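Wekolen shared kitchen refit - progress note for April
To: Lionel Marchal
From: Keith Yeoman
cc Hussam Hijazi, Gergely Magyar

Lionel, quick one before the Wednesday call. Sorry its late, Hussam had the receipts.

Where we are
Counter run finished. Marble-look top in, mosaic backsplash grouted and sealed, no more leaks behind the sink. Small appliances are back out and everyone is using the kitchen again. Gergely signed off the electrics first thing, report to follow under seperate cover.

Breakfast corner is the bit you asked about. Toaster oven stays on the left, two-slot toaster next to it, cutting board kept close. Mugs and the utensil holder along the back wall. Fruit goes on the teal plate - people eat it when it's out where they can see it, and the last bowl was too deep. Wood drawer unit for dry food, so bags stop ending up under the sink.

Hardware: dark bronze finish on the bar handle, the one from the Purba sample card. Went with it over the chrome, which showed every fingerprint.
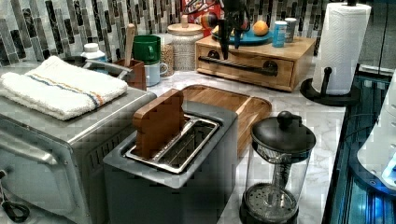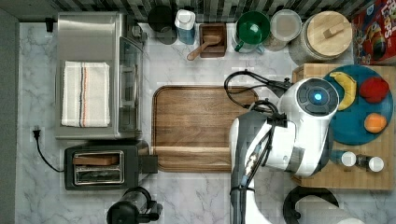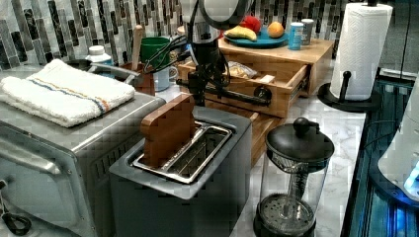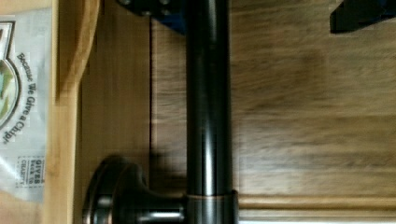

Wekolen kitchen, April. First three: the counter with toaster oven and toaster. Last: bronze bar, close up.

Spend
67 percent of the grant used. Biggest item was the countertop, as planned. The handles and fixings came to $223, slightly under the quote. Nothing moved between budget lines.

Still to do
- 6 shelf brackets, on back order from Plarinlow. Cillian Gallagher chasing.
- Labels for the canisters. Current ones peel.
- Second outlet on the far side. Gergely has priced it, need your ok before he books.
- Decide about the dish towels. They get left folded on top of the toaster oven and I'd like a proper rail for them before summer. Not in the original budget but small.

Problems
Delivery of the top slipped 5 days, Flutunora sent the wrong edge profile and had to swap it. No extra charge. We lost one cooking session because of it, now rebooked.

Use
Morning sessions full. Evening one still patchy, Hussam wants to try a later start. Will put sign-in sheets in with the next report, they're in a box in my car at the moment.

Need from you: yes or no on the outlet, and whether the towel rail can come out of contingency. Rest can wait til the call.

Keith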